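4. Recording practice for tabletop packing tasks

4.1 Scope of the rules

The Cleleo rules apply to any session in which small household goods are moved by one or two arms on a shared table. They were drawn up after the first 100 recordings of the Nolar set were found to differ in ways that the task labels did not capture. Operators had chosen their own starting poses, object spacing and stopping points, and a reviewer could not tell which of these differences were intended. The rules set limits on each of the three. They do not fix the path of the arm between start and stop.

An object class is admitted only if it can be grasped by the standard fingers without a change of tip. Bundled goods in rigid clear packaging are admitted, subject to the approach rule in 4.2. Goods with exposed blades are admitted only under the handling note in 4.4.

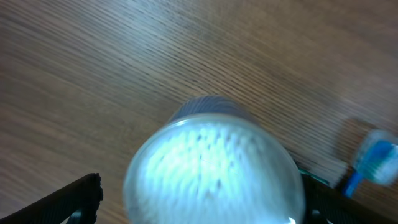

The approach rule requires the operator to bring the fingers to either side of the object before any closing command is sent. Closing while the wrist is still travelling was the most frequent fault in the Fagundes audit, and it accounted for most of the recordings withdrawn at that stage. Motion blur in the wrist view is not in itself a ground for rejection. A recording is rejected when the blur lasts through the whole of the closing phase, so that the moment of contact cannot be marked.

4.2 Shared workspace

Where two arms are mounted on one rail, each is assigned a home region on its own side. The area over the receiving box is treated as common ground and may be entered by one gripper at a time. The other gripper is to be held clear of the box walls until the first has withdrawn. Cable loops must be checked over the full reach of the arm before the session opens, and again after any change of base position.
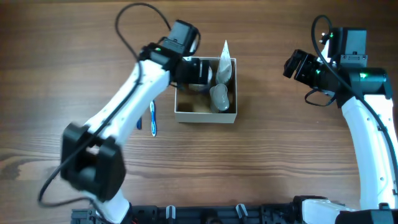
Figure 5. Two-arm station with open cardboard box. The left gripper is over the box; the right gripper is held to its right.

The rule on common ground slows the work. In the Fleria trials the mean episode was 2 seconds longer than under free movement. We regard the cost as acceptable, as contact between grippers makes a recording unusable for either arm. Software limits may be used in support of the rule but do not replace it, given that most of the limits in present use take no account of the held object.

4.3 Soft and printed packaging

Packets with flexible walls need a separate entry in the object sheet. The sheet gives the face to be gripped, the greatest permitted closing force and the state of the packet at the start of the session. Printed faces are to be left as supplied. Operators in earlier work had covered lettering with tape, a practice which altered both the friction and the appearance of the packet and is no longer allowed.
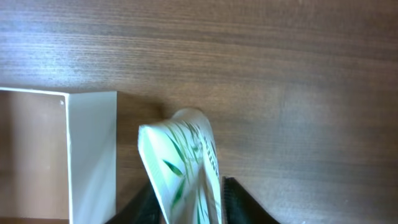 Figure 6. Wrist view of a white package with green plant graphics, flanked by the gripper fingers, next to an open container.

Finger position is judged from the wrist view alone. If an edge of the packet cannot be told apart from the table in that view, the operator marks the episode as doubtful and continues. Of the 1273 episodes reviewed by Ivone Lopes in April, 25 carried this mark, and almost all were kept after a second reading. Glare from varnished tables is recorded in the session log, but no correction is applied to the stored frames.

4.4 Layout of loose items

Long, thin items are laid flat with their handles towards the operator. A gap must be left between neighbouring handles so that one can be taken without disturbing the next. Upright containers are placed beyond the handles, and the receiving box stands to one side of the row. Razors are gripped by the handle only. A razor that falls is picked up by hand after the arms have been stopped, and the episode is closed at that point.

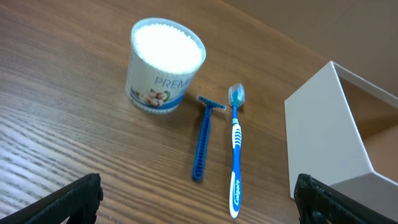 Figure 7. Layout with cotton swab container, razor, toothbrush and white open box, wrist view with fingers apart.

The layout is checked against the object sheet before each episode and is not adjusted once recording has begun. Small errors of angle are tolerated. An item found outside its assigned zone is logged with the episode number, and the episode is repeated from the home pose.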